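# How to budget for a kitchen robot before you buy one

Start with the task list. Write down what you want the machine to do in the first year, in plain words: lift a bowl out of the sink, put vegetables away, wipe a counter. Keep it to 11 tasks or fewer. Every task you add later will cost you in grippers, fixtures or programming hours, and it's easier to see that on paper before the quotes come in.

## Step 1: Test in simulation first

Set aside $3000 for simulation work before you spend anything on hardware. That paid for our software seats and one outside contractor to build the kitchen model. We named the model Todeo and reused it for every vendor we looked at.

Measure your real kitchen before the contractor starts. You need counter height, basin depth, faucet height and the distance from the sink to the nearest wall. A tall faucet takes up space the arm may need, and a deep basin changes the angle the gripper has to come in at.

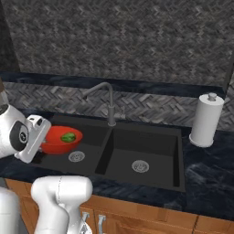

*Selham*

Run the sink tasks early. In our model the gripper comes down to the near-left rim of a bowl that sits toward the back of the left basin, with the faucet close by. Try the same task with the bowl in several positions, and write down which ones the arm can't reach. If a second arm is part of the plan, run every task with one arm and then with two. The second arm was the largest optional line in both of our quotes.

## Step 2: Ask for quotes in the same format

Send each vendor the same sheet. We asked Vudeteo and Xaba for separate prices on:

- arm or arms, with controller
- gripper, plus one spare set of fingers
- base or mount
- delivery and installation
- training for two people
- service in years one and two

Don't accept a single bundled figure. Xaba sent one at first and broke it out when we asked. It took 41 days from our first email in March to a quote we could compare line by line, so start early if your budget has a deadline.

## Step 3: Add the costs that aren't in the quote

Put these on their own page:

- electrical work
- floor or cabinet changes
- spare parts
- staff time for setup and testing
- insurance

We hold another $3000 for repairs and keep it separate from the service contract. Contracts often leave out finger pads and cables — read the exclusions page before you sign.

## Step 4: Decide on lease or purchase

Lease if your task list is still changing. Buy if the same few tasks have stayed on it through two rounds of simulation. Ask for the buyout price in writing either way, and check who pays return shipping at the end of a lease.

Last updated April 21, 2020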